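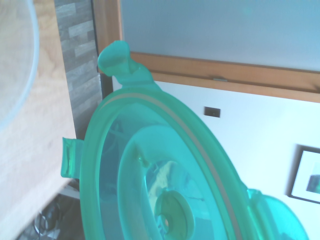
Soledad Requena has refinished wood countertops for most of her working life, first in a cabinet shop in Ramer and then under her own name. The firm, Requena, takes on kitchens only. She spoke with Paraskevi Karagiannis on Fri 26 May, between two jobs, and the conversation stayed almost entirely on oil finishes and why they fail.

Her starting point is moisture content. Wood gains and loses water with the air in the room, and a countertop moves across the grain as it does so. "Length barely changes," Requena said. "Width changes every season. People screw the top down tight at the front and the back and then call me about a crack." She wants the screws at the front edge fixed and the ones at the back in slotted holes, with a washer wide enough to cover the slot. She checks this before she looks at the surface at all. A top that can't move will open up under any finish.

The second check is the underside. Many tops are oiled on the face and left raw below, so the two sides take up moisture at different rates and the boards cup. The worst cases she sees are over dishwashers, where steam comes up at the front each time the door is opened. A foil or plastic barrier stapled to the underside helps there. Oil alone slows the vapor but does not stop it.

On the choice of oil she was specific. Mineral oil never cures. It fills the pores, stays liquid, and leaves slowly with washing and wiping. Requena has no objection to it on cutting boards, which are easy to treat again, but she does not put it on a counter with a sink. A curing oil such as linseed or tung reacts with oxygen and turns solid in the wood. She uses two products, both bought through a supplier in Ramer: Plavelico, a thinned linseed blend for the first coat, and Skitolico, a heavier oil with hard wax for the second.

"The thin one goes deep and the thick one stays near the top," she said. "If you reverse them you have a sticky counter in August and it's still sticky at Christmas."

Sanding takes up more of her day than oiling. She begins at whatever grit removes the old damage, usually 80, and goes up in steps to 180. Karagiannis asked about going finer, which is common advice in furniture work. Requena said that a surface sanded to 400 before oiling looks very good and takes up too little oil. The pores are burnished nearly closed. She keeps 400 paper in the van for one purpose, a light hand pass after the first coat has cured, to knock down raised grain. She does it dry, with the grain, and vacuums afterward.

She also raises the grain on purpose before the final sanding. The top is wiped with a damp cloth, left until it feels dry to the back of the hand, and sanded again at the last grit. Omit this and the first wet sponge will do it for you, after the finish is on.

Application is plain work. Oil is poured on, spread with a white pad, and left to soak while dry patches are fed. Then all of it comes off. Requena wipes until a clean cloth drags slightly and picks up nothing. Oil left standing on the surface skins over and stays soft underneath, and the only repair is to scrape it back. End grain around a sink cutout takes far more than the face does. She goes over it again and again with a small brush until it stops drinking.
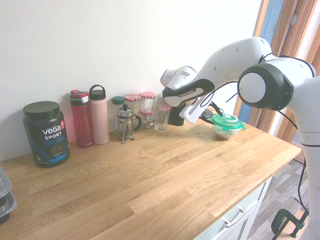 How long does the first coat need before the second goes on?

Requena allows 8 hours in a warm room with a window open, and leaves it overnight if the room is cool or the air is damp. The coat is ready when a fingernail drawn across a hidden spot leaves no mark and the smell has mostly gone.

Cure is a separate matter from dryness. The counter can be used with care the next day, but the oil goes on hardening for weeks, and in that period she asks clients to keep standing water off it and to put nothing rubber-footed on it. Dish racks are the usual offender. The feet trap water, the finish softens, and the tannin in the oak reacts with any iron nearby. The result is a black ring.

Karagiannis asked whether those rings can be taken out. Most can. Requena uses oxalic acid crystals dissolved in hot water, brushed over the entire board between two glue lines so that no tide mark forms in the middle of it. Gloves and eye protection are required, and the dried residue has to be rinsed off before anyone sands, as the dust is harmful to breathe. The acid lightens the wood generally as well as removing the stain, so the board gets fresh oil and may look pale next to its neighbors for some months.

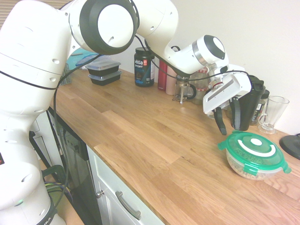

White rings are simpler. They sit in the wax, above the wood, and a rub with a little Skitolico on a gray pad removes them in most cases. If the ring stays after the second attempt, she treats it as damage to the oil layer and sands the spot back to 180, feathering outward.

Her maintenance schedule depends on use. The strip in front of the sink gets a thin coat twice a year and the rest once. She tests with water: a few drops that bead mean the finish is sound, and drops that flatten and darken the wood mean it is overdue. "Test by the faucet," she said. "Everybody tests in the corner by the toaster, where it's always fine."

For cleaning she recommends a well-wrung cloth and a small amount of dish soap. Vinegar dulls the wax over time. Ammonia darkens oak. Scouring powder takes the finish off in a week or two of steady use, and she has replaced boards where it had been used for years.

The conversation ended on rags, at her insistence. Cloths wet with linseed oil heat up as they cure, and a pile of them in a trash can will catch fire with no flame or spark near it. Requena lays hers flat outdoors, one layer deep, until they are stiff. On days when that isn't possible they go into a metal can filled with water, with the cover on – and the can goes home in the van with her. She doesn't leave it at the client's house, even if the job continues in the morning.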